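How to Clear a Table Before the Guests Notice

Sunday, September 4, 2022
By the Plurlow Kitchen Desk

A dinner party ends when the plates go away, and most hosts put this off until about 2 in the morning. The method below came out of one long December in Keltden, with a sink the size of a hat.

1. Start with the glasses
Empty ones only. Taking a half-full glass from a guest is how feuds begin.

2. Work from the far side
Reach across first, then move in toward yourself - your sleeves will thank you. Small plates go before big ones, whatever is still sitting on them.

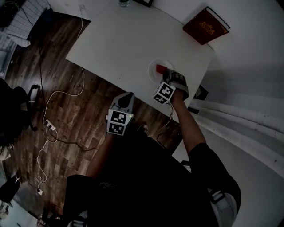
3. Scrape once, in one place
Pick a single bowl for scraps and be loyal to it. Scraping at the table is frowned on in Tapsell and tolerated everywhere else.

4. Leave the forks to soak
Hot water, a little soap, and a closed kitchen door. They'll still be there tomorrow.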